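Cladirach Park: Frequently Asked Questions

When does the park open?
The north lawn and playground opened in April. The lakeside path opens May 8, 2026. Gates are unlocked at 6 a.m. and locked at 10 p.m.

Is there parking?
The Langlois Street lot has 151 spaces, 95 of them free for the first two hours. Bikes can be locked at either gate.

Are dogs allowed?
Yes, on a leash. They are not allowed in the playground or on the lawn during concerts. 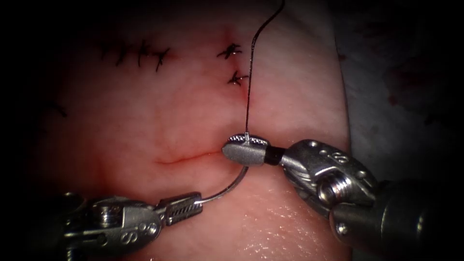 Do I need a ticket for the summer concerts?
No. The lawn holds about 1,000 people and seating is first come, first served. Bring a blanket or a low chair. Glass bottles are not permitted.

Can I reserve the pavilion?
Residents can reserve it up to six months ahead. Write to Annick Arnaud in the park office with your date and group size. Payment is due when the booking is confirmed.

What happens if it rains?
Concerts move to Rillora Hall, which seats 455. Changes are posted at the gates by 3 p.m.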